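Trash bags and bins – frequently asked questions
Ovach guest rooms, last changed Tuesday, July 27, 2021

Which bags fit the small bins?
Take the thin black ones from the Wolleck roll. One roll has 52 bags. The big gray sacks are for the yard only, please do not cut them to size.

How do I put a new bag in the bin?
Open the bag fully before you put it in. Push the bottom down with your hand, then fold the top over the rim on all sides. If it sits too high, there is air under it – lift one side and press again.

May I hang a bag on the wall hook?
Yes. Gather the top, twist it and loop it over the hook. The hook is only glued, so it is for an empty bag. A full one will pull it from the paint.

The bag tore. Can I still use it?
For paper, yes. For kitchen waste, no. Please pick up the torn pieces by hand, because on carpet the vacuum cleaner does not take them well.

How often are the bins emptied?
Every day in rooms 3 and 110, in the other rooms two times a week. In December we empty all of them daily.

Where should the bin stand?
On the floor by the wall, under the hook. In this way the next bag is always close to the hand.

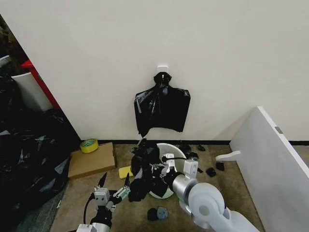
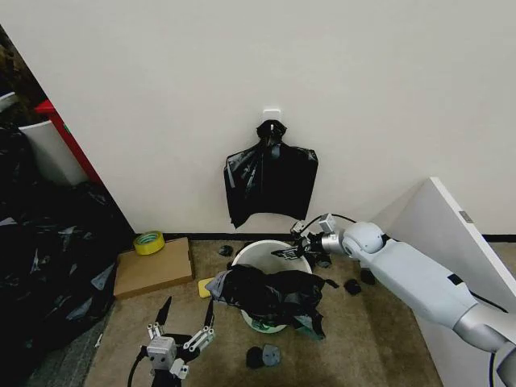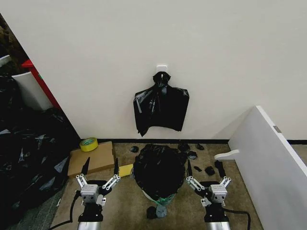 Black bag on the hook, another black bag below it.

Comments (1)

Štefánia Polák
I do it a little different at home. I keep three folded bags at the bottom of the bin, under the one in use, and when I take out the full one the next is already there. Does the glued hook hold on wallpaper too, or only on painted wall?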